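February 9, 2021 - kitchen sim, club notebook

Long session tonight, so I'm writing this while it's still in my head. Oona, you said you'd be catching up from this notebook, so I'll try to be less cryptic than last time (sorry about "fixed the thing, see other thing").

First, where we are. The Cluretstead challenge wants a mobile kitchen helper that can do a handful of short jobs in simulation, and our team picked two: fetch food out of an open cupboard, and get dishes out of the sink. Everything gets judged in the sim this season, which I was grumpy about in the fall and am now pretty happy with, because I have dropped 12 virtual plates tonight and swept up none of them.

Started by merging Ailbhe's branch of Atby into main. Atby is up to version 7 now, and the planner finally reads the joint limits from the config file instead of from a table I typed in by hand last June. That table had a sign error in the wrist. I am not going to say how long it had been there. If you have old runs saved that twist oddly at the end of a reach, that's why, and you can throw them out.

The merge broke the scene loader, of course. Two functions with the same name, one expecting meters and the other centimeters, so the first time I hit start the whole cabinet wall showed up the size of a shoebox and the arm went straight through it! I laughed way too hard. Renamed both, added a unit to the argument names, reran the loader tests, all green. Please please put units in your argument names.

Then on to the cupboard job. The approach I like best is coming in low from the counter side and lifting up past the edge of the bottom shelf. Coming in from above makes the planner fuss about the middle shelf and it starts looking for really silly elbow poses. The handle next to the opening is the other thing to keep in mind. It sticks out further than you'd guess and the collision model for it is a plain box, a bit fatter than the real shape. I bumped the clearance up a notch and the plans got longer but a lot calmer.

For the sink job I've been playing with where the hand waits before it goes in. Over the draining board seems good. The tap stands on the left, so keeping the hand to the right gives the planner a clear way down to the basin, and it's a short move from there to the plate. I haven't settled on a grasp yet. Rim pinch is my favorite, but the rim is thin and the fingertips like to skate.

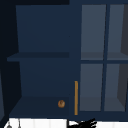

Cupboard first, with the roll on the bottom shelf, and then the sink with the plate in the basin:

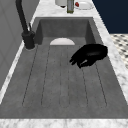 Ailbhe Ó Súilleabháin: I'd leave the rim pinch for now and get the approach repeatable first. We changed the grasp and the approach together last season and then couldn't tell which one was hurting us. Could you freeze the waiting pose, run the same seed until it's boring, and only then touch the fingers? Also, the friction value in the Keogh hand file is still the default one. I never tuned it, so don't trust any slipping you see.

OK, that last bit explains a lot, thank you. I'd been blaming my finger spacing for the skating. So I stopped fiddling with grasps, put the waiting pose in the config as a named pose (sink_wait, all lowercase, the parser is picky), and set up a batch on seed 1162 with nothing else changing between runs. It's going on the lab machine overnight. If the fan is screaming when you come in, leave it be.

Other bits, in no order:

The log files are huge again. I turned off saving the depth images by default. Turn them back on with the flag if you need them, but not for a whole batch, I beg you.

Zurkusach, our logging script, crashes if the run name has a space in it. I know the cure is easy. I just keep forgetting to do it, and then I name a run "sink test" and lose it.

Replanning gives up after 8 tries now. It used to go on forever, which looked like a freeze, and I think at least one of our "freezes" in the notes from before the break was really this.

Oona Kiiskinen, the write-up section on cupboard approach is yours if you still want it. My notes are in the shared folder under reach_low, and the sketches are on the back pages of the paper notebook (ignore the duck).

Still to do next time: read the batch results, measure a sensible friction value with Ailbhe, fix the space thing in Zurkusach, and try the low reach with the roll moved further back on the shelf.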